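How to Clear a Kitchen Counter and Keep It Clear Past Tuesday

Filed under: Small Repairs to Daily Life 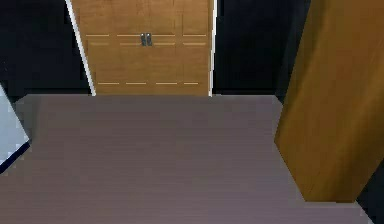
I have cleared my kitchen counter more times than I have cleaned my oven, a sentence that flatters neither of us. The clearing part is easy. You need one free evening and a bad mood. Keeping it clear takes a bit of planning, and most of the planning concerns mail.

What you need

A cardboard box, medium
A roll of masking tape and a pen
A shallow tray you don't love
Two hours, one of which you will spend reading old receipts

Step 1. Take everything off

Everything, including the toaster. Put it on the dining table or the floor of the next room. People like to work around the toaster because it "lives there." So did the bread maker, once, and I used that for one weekend in February.

Wipe the counter down with warm water and dish soap. If something has glued itself on, lay a wet cloth over it for ten minutes and go do something else. Skip the scraper. My friend Areeba Ansari used a putty knife on a dried puddle of maple syrup and now owns a decorative bowl that never moves.

Step 2. Sort by how often, and lie less

Make a pile for things you use every day, a pile for things you use every week, and a pile for the rest. The stand mixer goes in the third pile. I know. You were going to make brioche.

Daily things may come back to the counter. Weekly things go in the cabinet at waist or eye height. The rest goes up high, down low, or in the box.

Step 3. Date the box

Tape it shut and write the date on it. Mine says 29 October 2021. Anything you haven't dug out by the time you've forgotten what's in there can be given away. Don't open it to check. You'll find the melon baller and talk yourself into melons.

Step 4. Deal with the paper

Paper is the real enemy. It arrives daily and it's flat, so it looks harmless. Put the tray near the door you come in by, well away from the kitchen. Mail goes in the tray. When the tray is full, you sit down and empty it, and you may not buy a bigger tray. I bought a bigger tray. It held 44 envelopes and a library card for a city I'd moved out of.

Step 5. Give the small stuff a drawer

Keys, batteries, the one screw you found and are afraid to throw out. One drawer. My neighbor Saqib Sandhu has divided his with little bamboo strips and labeled the sections, and I try not to bring it up at parties. A couple of old food containers without lids will do the same job, and you certainly have those.

Step 6. The nightly two minutes

Before bed, put back whatever has drifted in. Set a timer if you're the type who starts with a coffee mug and ends up regrouting.

If it fills up again

It will, usually after a holiday or a birthday. Start over at Step 1, and this time look hard at the toaster.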